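Minutes of our July catch-up, Rikden Makers' Club
Started at 7 pm in the back room

First up was our visit to the Koppel open day, and I did most of the talking, sorry all! We got the tour, a decent cuppa, and then a good long look at the two-armed robot having a go at its peg board. I could've stayed there all night.
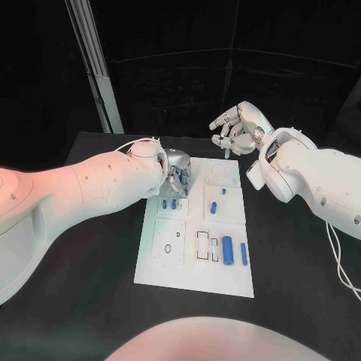 Koppel open day: gripper on one arm, hand on the other, blue pegs on the board.

The bit I kept raving about was the fingers. They bend at the joints much like ours do, and one hand can curl right around a fat blue ring. Our own Trunolitz arm has a plain claw (and we love it), so you can guess where my mind went on the drive home. I've put in for $239 from the parts kitty to try building one finger over winter. 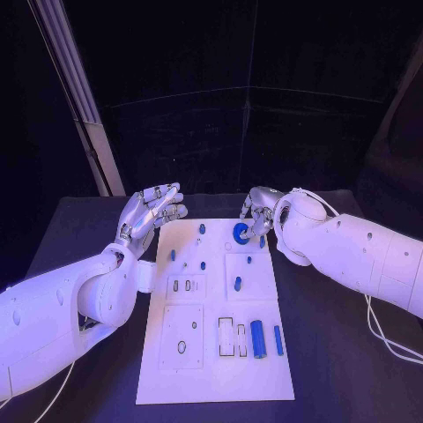 Polledine asked whether we could manage a finger at all without decent motors, and said she'd sooner see the money go on those first. Fair point, and a few heads nodded. We agreed to get prices for both and vote next time.

Our own open day: we'll print 50 flyers. Tables need to be out by 9 am.

Finished at 8.40 pm.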